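Notes for the talk, part 2: teaching by hand and teaching by remote control

Slide 5. Say good morning again, because some people come in after the coffee.

Start with the question I got in June: why do we still move the arm by hand? At Villalobos we recorded 160 demonstrations this way. The operator holds the wrist and brings it along the path. It is easy to learn, but the body of the operator is always near, and the arm is heavy after one hour.

Slide 6. Remote control. Explain slowly. In Trimeo the operator sits in another room and drives inside the simulated apartment first. We ask for four short drives before any real task. Do not read the settings from the slide.
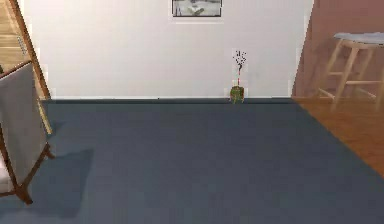
The second point is the delay. When the delay is small, people forget it. When it grows, they begin to move and wait, move and wait - and the robot learns the waiting too. We had to remove 81 recordings for this reason. Pause here, let them look at the curve.

Slide 8. Mixed method. First remote control for the long way, then the hand for the last part, the grasp. Wukeo does it in the opposite order, and I should say I have not tried theirs.

If there is time, tell the Elside story (short version). If not, go to questions.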